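PLATOLER BIN-PICK PACKAGE, TRIAL CELL
Pre-acceptance safety checklist, with comments
Filled in by: Leokadia Nowakowski
Also on the floor: Eckhard Hollmann, Mark Anthony Sebastian (Jolbridge, vendor side)

OK = fine. FIX = before we sign. WATCH = look again next visit.

1. Guarding and access

1.1 Gate interlock drops power to arm. OK. Tried it at slow speed and again at trial speed.
1.2 Gate can't be closed from inside. OK
1.3 E-stop at operator station. OK
1.4 E-stop at rear. FIX. Works, but you have to reach past the pallet rack to hit it. Move the button or move the rack, I don't care which.
1.5 Reset needs a separate push, no auto restart. OK
1.6 Floor marking. FIX. Tape is lifting by the gate. Mark says paint is in the quote. Didn't see it in the quote. Eckhard to check.

2. Arm and cable dress

2.1 Base bolts torqued and marked. OK, all marks line up
2.2 Cable bundle secured along the arm. WATCH. Ties and straps holding. Loop out by the wrist is generous and I'd like it shorter, it's the first thing that will find a bin wall.
2.3 Rubbing or cuts on jackets. OK today. Recheck at 2,000 cycles, not at 3,000 like the Platoler sheet says. We run deeper bins than they do.
2.4 Zip tie tails trimmed. FIX. One sticks out on the lower bundle. Small thing but gloves catch on it.
2.5 Hoses at gripper. WATCH. No leaks heard. Bend looks tight to me, ask Jolbridge for the minimum radius in writting.

3. Bin and fixturing

3.1 Bin can't shift under load. WATCH. Bar clamps are ok for a trial, not for production. Want a proper locating frame. Jolbridge lists one as an option, Sofia Gkikas is getting the price.
3.2 Walls and floor of bin. OK, scuffed, no cracks
3.3 Mixed items for trial: glove, bumpy yellow block, blue cup, blue block with the recesses. Soft stuff next to hard stuff, as agreed.
3.4 Loose cardboard next to bin. FIX. Get it off the table before the cell runs unattended.
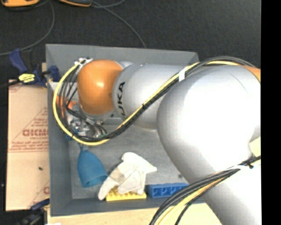 3.5 Clearance, wrist to wall, lowest programmed pick. WATCH. Passed, but corners are the problem. Software refuses a pick if the wrist would touch. Good. It then goes back and trys the same pick again, not so good. Mark is taking that to Kerkoseck, they wrote that part.
3.6 Dropped item recovery. OK. Arm stops and asks. Message on the screen could be plainer.

4. Software and stops

4.1 Speed limit in teach mode. OK
4.2 Collision stop. OK with foam block. Redo with bin in place.
4.3 Power loss with part in gripper. FIX. Part dropped. Spec says it holds. Jolbridge says a check valve was left off the trial unit. Fine, then fit it and we test again.
4.4 Fault log. OK. 3,161 picks on the counter, 18 faults, most of them soft items. Exported ok to a plain file.
4.5 Password still factory default. FIX. Come on.

5. Paperwork

5.1 Risk assessment. Have it. Page on gripper is for the older model.
5.2 Manual in English. OK
5.3 Service contract. Not reviewed. Grigoris Kontogiannis wants response time for a Saturday call, our copy only says business hours. Economou quote is clearer on this.

Overall: not ready to sign. Wouldn't turn it down either, the picking itself is better than I expected. Want 1.4, 4.3 and 4.5 closed first and I'd like to be there for 4.3. Rest can be done on one visit in April.

L.N.

Added later, E.H.: paint is NOT in the quote.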